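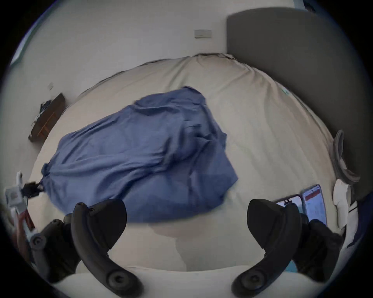

Last edited Tuesday, 9:14 pm by Clisel

Forums > Bedroom > Sheets and Bedding > Fitted sheet pulls off at the corner

Posted in February by Clisel

Queen mattress, 33 cm deep at the side seam, measured with no topper. The fitted sheet is a Jerberg percale in cream, labeled for mattresses up to 35. Fits fine on day one. After the second wash the head-end corner rides up overnight and by morning it is off. The foot end holds. The main thing on top is a blue blanket, so I don't think weight is a factor. Is this shrinkage, or is the elastic gone?

----

Torkenbridge wrote:

Shrinkage first. Cotton percale that wasn't pre-shrunk can lose 3 to 5 percent in length over the first few hot washes. On a two-meter sheet that is 6 to 10 cm, and you lose it from the tuck under the mattress. What temperature are you washing at?

----

Clisel wrote:

90. The care label says 60 but I have dust mite allergy and was told hotter is better. Tumble dried on high.

----

Torkenbridge wrote:

There is your answer. 60 kills mites. Going to 90 gets you nothing extra and cooks the elastic. The dryer on high does the rest.

----

Quang Dương wrote:

I disagree that it is mainly shrinkage. If the cloth had shrunk lengthwise, both ends would be short and the foot would pop as often as the head. One end only points to elastic, or to the sheet being on sideways. Check these before buying anything:

- Put the sheet on rotated 180 degrees. If the fault moves to the foot, it is the sheet. If it stays at the head, it is the mattress or the bed.
- Stretch the elastic at the bad corner and at a good one. Compare the recovery.
- Measure the pocket from the top seam to the hem, relaxed.

----

Torkenbridge wrote:

The head end gets more load. You sit up against the headboard, you push with your heels, the sheet moves. A sheet that is short all over will still fail there first. One bad corner doesn't rule out shrinkage.

----

Quang Dương wrote:

Fair, but the rotation test costs five minutes and settles it.

----

Đoàn wrote:

Suspender clips under the mattress, one pair across each head corner. Mine have held for 2 years on a deeper mattress than yours. Get metal clips – the plastic ones open up when the strap is tight.

----

Torkenbridge wrote:

Clips on a shrunk percale will tear it along the hem. Seen it twice.

----

Đoàn wrote:

Only if you overtighten them.

----

Clisel wrote:

Did the rotation. The fault moved to the foot end, same corner of the sheet. Elastic there is slack, the others snap back. Pocket depth is 36 at the good corners and 34 at the bad one, so there is some shrinkage too. I will resew that corner with new 10 mm elastic and wash at 60 from now on.

----

Quang Dương wrote:

Use a zigzag stitch and stretch the elastic as you feed it. Run it 25 cm either side of the corner seam. A straight stitch will snap the first time you make the bed.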